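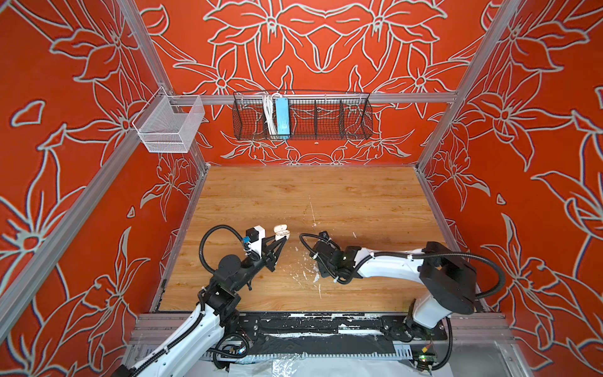
Mio Matsuda objected, on reading an early draft, that changing the walls and changing the task at the same time tells us nothing about either. Fair. We split the two and reran everything, and the numbers in this section are from the rerun only.

Figure 3. Two-arm cell with the flower wall covering. Earbud case on the table, lid up. Wrist camera on the left arm.

4.2 Effect of background pattern

Setup same as 4.1 except the wall covering. Plain panels in the first condition, white line flowers on orange-red in the second. Table and arm mounts not moved between conditions. Policy is Sotatari, trained on 530 demos, all of them recorded with plain walls. No fine tuning for the pattern.

We ran 192 trials, split evenly over the 2 conditions. Case start pose drawn from the same list both times, so trials can be paired. A trial ends when the case is closed and let go, or when the operator hits stop.

Most of the drop under the pattern comes from the approach, not the grasp. Left arm slows down and hovers short of the case, then either commits or drifts. Once the fingers touch the case the two conditions look alike. Masking the walls in the fixed view got back most of the loss, masking the wrist view did very litle.

We also tried Adisska with the same demos. Same trend but noisier, and 5 trials had to be thrown out for a logging fault, so we dont report it in the main table. See appendix.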